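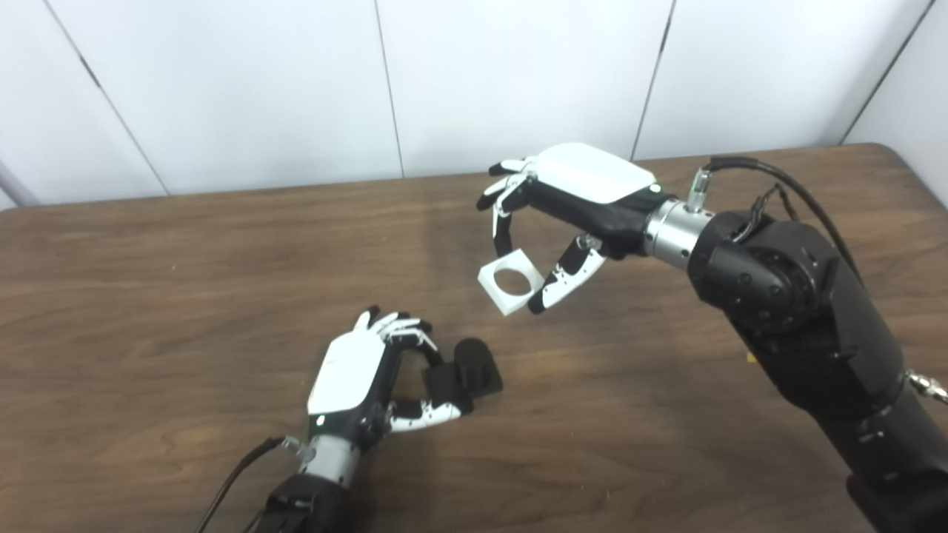 Arnel Evangelista: Danish oil every time for me. Two thin coats, wipe off the extra, leave it overnight and go again if you fancy it. My kitchen table has had nothing else in 13 years and it still looks lovely.

kittipong_k
Lovely until a teenager leaves a curry bowl on it! I had oil on mine and gave up. Turmeric goes straight in and then you're sanding again. Hardwax or varnish if you have kids, that's my vote.

Arnel Evangelista
Turmeric would mark your precious varnish as well, Kittipong, it just takes longer. And when varnish does go, you have to strip the lot. With oil you rub down the bad patch and carry on with your day.

Lindiwe Dlamini
Thanks both, I did say I wanted opinions! To answer what people asked on the first page - it's a second-hand table from the house clearance place in Ulbridge, brown, scuffed here and there, and I've no idea what's on it. The man in the shop said "probably French polish" in the voice of someone who wanted his lunch. It has to do for meals, homework and my sewing machine, so it gets a hard life. I'd like it a bit lighter if I can but I'm not fussed.

charito_f
Before you buy a tin of anything, find out whether it's real wood all the way through!! I spent a whole bank holiday in May sanding a sideboard and went clean through the top layer in one corner. There was chipboard underneath. I cried, then I put a plant on it. Look at the edge and the underside, and if the grain on top doesn't carry on over the edge, put the sander away.

Lindiwe Dlamini
Oh no, poor sideboard. How do I tell if the edge has been rounded off though? It all sort of runs together.

charito_f
Get underneath with a torch. If the underside is a different colour or perfectly plain with no grain, I'd be suspicious. Screw holes are good too, you can see what's inside them.

Jerome Macaraeg
Agree with Charito about looking first, don't agree about putting the sander away. You can sand veneer perfectly well by hand if you go gently. 400 grit, with the grain, and stop the minute the colour changes. I've done 2 veneered tables and a wardrobe door like that.

charito_f
Jerome, with respect, you've got patience and I've got a belt sander.

Jerome Macaraeg
Well there's your trouble :)

kittipong_k
If it does turn out to be a printed top, nothing you wipe on will soak in, oil least of all. It'll just sit there going sticky. Clean it with washing-up liquid, dry it properly and live with it, or prime and paint. I painted one for my sister in Avonby and she's happy with it.

Arnel Evangelista
Paint! Wash your mouth out.

kittipong_k
It's a nice green, Arnel.

Lindiwe Dlamini
Right, I've been under there with the torch on my phone. Underside is plain and paler, no grain that I can see, and there's one old screw hole with crumbly bits in it. I'm guessing that's bad news for the sanding plan?

charito_f
Sorry love. Step away from the sandpaper.

Jerome Macaraeg
Crumbly does sound like chipboard, I'll give you that one. I'd try a wax filler stick in the worst scuffs, get a shade darker than you think you need. They're under a fiver and you can scrape it out if you hate it.

Lindiwe Dlamini
Filler stick it is then, and a tablecloth when my mother visits. Will report back when I've had a go at the worst corner. Arnel, I'll save the Danish oil for my chopping board!

Arnel Evangelista
Not on a chopping board, use a food-safe mineral oil for that. I'll start you a new thread.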